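Hang your mugs up, and leave some pegs empty

Cupboards are where mugs go to multiply. I've believed this for years and now I'm writing it down, quickly, before the coffee wears off.

Think about it. You open the door, there's a shelf, the shelf is deep. You put a mug in front of a mug. Then a mug on top of a mug. Two moves later you own 23 of them and drink out of the same one every morning, the one at the front. The rest are storage. Storage of storage.

My own count before the last move was 23, if you're wondering where that number came from. I live alone.

So. My position. Mugs belong out on the counter, on a rack or a tree, where you can see every single one. The number of pegs is the number of mugs you're allowed. Fewer, ideally. An empty peg is the best part of the whole thing and I'll get to that.

People hate this opinion. I put a short version of it up on the Tallideo kitchen board in May and the replies ran to three pages. Dust, mostly. Everybody is very worried about dust. If a mug hangs there long enough to get dusty you don't use it, so give it away, problem solved. Grease is a better argument. If your counter is right up against the stove then fine, put them somewhere else, I'm not a monster.

The other complaint was that it looks messy. Cupboard doors closed, everything smooth, like a rental listing. I don't get it. Four mugs on two stands is not mess.

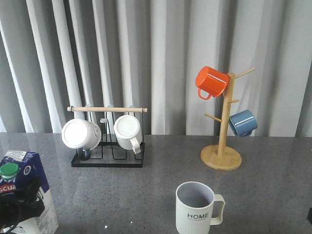

Wire rack on the left, wooden tree on the right. White, white, orange, blue.

I like that there are two kinds of stand there and they don't match. The black wire one with the wood bar across the top is the tidy type, keeps to its own little rectangle. The tree is the sprawly type with pegs going off at angles. Shops will push you toward a set. Clostine sells one where the rack matches the tree matches the paper towel holder and it looks like a hotel breakfast. Skip it. Buy what you like one piece at a time, or get them second hand, they cost nothing.

On the rack vs tree question I go back and forth. Rack is steadier. A tree is only as good as its base, and the cheap ones tip if you load one side and forget the other. I had a Sisex one with a base like a drinks coaster. Went over at 3 in the morning with two mugs on it, I thought someone was in the house. After that I got into the habit of hanging one left, one right, one left. You do it without thinking after a week. A round flat base, something with a bit of width to it, that's what you want, never mind how pretty the post is.

But trees take less counter. And they go up, and counters in small kitchens have more up than across. My current kitchen has so little across that the toaster lives on a chair.

Height matters too, for what it's worth. Big mug low down, handle well over the peg. And don't hang the giant soup ones at all, a peg was never meant for that. They can have the cupboard. See, I'm flexible.

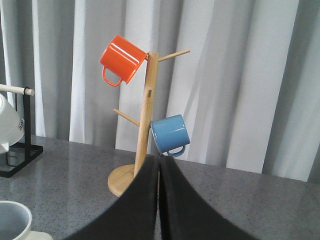 Now the empty pegs. A full mug tree is a miserable object. You can't get one off without knocking its neighbor, you can't put one back without doing a little puzzle, and the handles click together all day long. Leave a peg free between them and the thing works. You reach, you grab, you go. Also there's somewhere for a visitor's mug to live while they're staying, which I think is a nice thing to offer a person.

My sister-in-law's line is that an empty peg looks unfinished, like there's a mug missing. So she filled hers. Then she bought a second tree for the overflow and filled that as well. This is the cupboard problem all over again, just with better lighting.

And color! Put color out. If you've got one bright orange mug and it's living behind a door then what is it for. Plain white is good as well, I own two, but on a gray counter on a gray morning I want something to aim for before I've got my glasses on. The Wibisono outlet near me has a wall of solid color enamel and I stood in front of it for 20 minutes last month and came home with none. Because my pegs are spoken for. That's the system working.

I know it's only mugs. I've been told, repeatedly, in those three pages of replys. But you pick one up every day, probably before you've spoken to anyone, and I'd rather it came off a peg than out of a stack with a saucer stuck to the bottom.

Comments are open. If it's about dust I've already read it.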